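OK so a few of you asked for the whole beagle story in one place. Settling in with coffee, this will be a long one.

1/ We brought home a beagle in November. I'd had big mellow dogs all my life and figured a small one would be a step down in effort. Ha. She weighs about as much as a bag of potatoes and she runs this house.

2/ First thing I learned – a beagle is a nose with a dog attached. They were bred to follow rabbits and hares in a pack, with people walking along behind on foot. So when she locks on to a smell she is doing the exact job her great-great-grandparents did. My opinion about it does not come into the picture.

3/ On our second walk she found something under the hedge by the Truvunley trailhead and I could have waved a steak at her. Nothing. Ears switched off. I stood there saying her name in nine different voices while joggers went by.
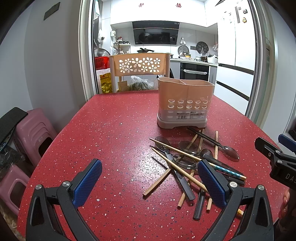

4/ What finally helped was letting her sniff on purpose. I got a long line, 2 inches wide at the handle so it doesn't cut into my hand, and twice a day she picks the route. She zigzags, she doubles back, she spends ages on one fence post. We cover hardly any ground and she comes home and sleeps like a rock.

5/ I switched from a collar to a harness too. She pulls like a tractor when there's a trail and I didn't like hearing her cough. Front clip for the sidewalk, back clip for the long line. Took me a week to stop threading her leg through the wrong hole.

6/ The noise! Everybody warns you about the howling and I thought, cute. Beagles have three sounds as far as I can tell. Regular bark, the long howl, and the bay, which is kind of a yodel and carries clear down to the Fedoruk gas station. She bays at squirrels, at the mail truck and one time at a balloon.

7/ It got a lot better once I quit shushing her. When I shushed, she figured I was joining in. Now I say thank you, walk away from the window and drop a few bits of kibble on the floor in the other room. She comes to see about the kibble and forgets the squirrel. Works maybe two times out of three.

8/ Food. Oh boy. This breed will eat until it's round, so please weigh the meals. I was going by the scoop and my scoop was generous. The vet tech at Pornstead had me put it on a kitchen scale and it was nearly 200 calories a day over, before treats. For a dog that size that's a second dinner!

9/ So now part of her daily kibble goes in my pocket and those ARE the treats. She can't tell the difference, or she can and doesn't care. Green beans count as a treat here as well, plain, no salt. Carrot she carries off and hides in the couch.

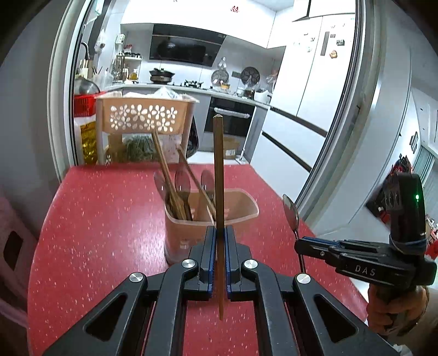

10/ Training goes best in tiny doses. Two or three minutes, stop while she still wants more, do it again after supper. We started with "touch," where she bumps her nose on whatever I'm holding out, because a beagle will always say yes to using her nose. My palm first, then a spoon with a dab of peanut butter on it (check the label, no xylitol). A plain steel one held straight up with the bowl at the top, same as the spoon in that last photo, gives her an easy spot to aim for. Once she had that I could steer her off the couch, onto the scale, away from the trash, all with no grabbing.

11/ Recall is the hard one and I'm going to be straight with you, I don't let her off leash outside a fence. Could be I never will. She comes like a rocket in the yard and in the hallway. With a rabbit around I am scenery. Some beagle folks trust theirs loose and good for them, my nerves can't do it.

12/ About that fence. They dig and they climb, which seems unfair. We found a hole by the back gate big enough for her front half. I laid flat pavers along the bottom edge and gave her a sandbox with toys buried in it, and she mostly digs there now. Mostly.

13/ Ears! Those gorgeous floppy ears hold damp and they drag through everything. I look inside every few days and give them a sniff. A funky yeasty smell or a lot of head shaking means a call to the vet. Wipe the outside part only, nothing poked down the canal.

14/ Shedding: yes. Short hair, so I thought no. It weaves itself into socks. Rubber curry brush on the porch a couple of times a week and I've made my peace with the rest.

15/ They hate being alone, too. Pack dogs. We built up from one minute out the door to a whole grocery run, and it was slow going, and there was one chewed remote along the way. A frozen food toy buys me a good stretch now.

16/ Would I do it again? In a heartbeat. She's funny and sweet with everyone and she sleeps upside down with her lip hanging open. If you want a dog that hangs on your every word, look at another breed. Next up we're trying the beginner scent class over in Nirkimton, so if anyone's taken it tell me what to bring. I'm guessing cheese.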